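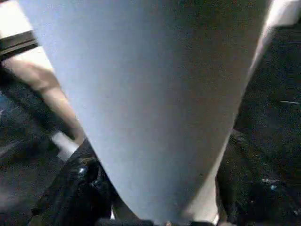 One resident wrote to the linen service in November that the folded pieces on her shelf never matched in size, and asked whether staff could publish the method used in the Wirnel House laundry room. The same request has reached the service desk several times, and the instructions that follow are the ones given to new staff at Wirnel House and at the Kasstead annex. They apply to medium and large flat pieces: table covers, crib sheets without elastic, cotton throws and drawsheets. Fitted sheets and padded items are covered on a separate page.

Before you begin

Clear a flat surface at least as wide as the piece when folded in half. Wipe the surface and let it dry fully. Remove rings or bracelets that could catch a hem. Each piece should be completely dry; cloth that is put away damp will mark along the fold lines and may have to be washed again.

Check both sides for stains, pulled threads and open seams. Pieces that need repair go in the mending bin and should not be folded to shelf size.

Step 1. Find the top edge

Hold the piece up by one long edge and let the rest hang. On plain cloth the two long edges can look alike. The top edge is the one with the wider hem, or the one that carries the laundry tag. If there is neither, use whichever long edge is straighter.

Step 2. Hang and settle

Grip the piece near both top corners and lift it clear of the table. Give it one firm shake and wait until it stops moving. A piece held too far in from the corners will gather toward the bottom and drop to a point. Move your hands outward until the lower hem hangs level.

Very large pieces are best handled by two people, one at each corner. Agree beforehand who will walk and who will stand still. At Wirnel House the person nearer the door stands still.

Step 3. First fold

Bring the two top corners together with the right side of the cloth facing out. Hold both corners in one hand and run the other hand down the open edges until the bottom corners meet. The two hems should lie one on top of the other. If one edge shows beyond the other, open the piece and repeat the step. Pulling the lower layer into place will stretch the cloth on the bias, and the error will return at the next fold.

Step 4. Lay down and smooth

Lower the piece onto the table with the fold toward you. Smooth with the flat of the hand from the fold out to the open edges. Do not smooth in circles. Creases that remain after two passes should be pressed.

Step 5. Second and third folds

Fold the open edges back to the first fold, making a long strip. Smooth again. Bring the short ends together, then fold once more in the same direction. Most throws will now be the right size for the Catero shelving on the ground floor. Table covers from the dining room may need one further fold.

Step 6. Check the size

A finished piece should be no more than 300 millimeters wide. A wooden gauge is kept at the end of each folding table for this purpose -- please return it after use. Pieces that are slightly narrow may be shelved as they are.

Stacking and storage

Place each piece with the rounded fold facing the front of the shelf and the open edges at the back. Keep like with like: drawsheets with drawsheets, throws with throws. Freshly laundered pieces go to the bottom of the stack so that older ones are used first. Stacks should stop well short of the shelf above.

The Layug cabinets on the second floor are deeper and will take two rows. The rear row is reserved for seasonal table covers, which are rotated each November. A label on the inside of the door lists what is kept there.

Common faults

Twisted strip: the top corners were crossed at Step 3. Open the piece fully and start from Step 1.

Bulky corner: a hem has folded under itself. Slide two fingers into the corner and turn it out.

Uneven stack: pieces of different weights have been mixed. Sort by weight before folding, with the heaviest first.

Questions about these instructions may be left at the service desk in Room 149 between 8 a.m. and noon. Printed copies are available there on request.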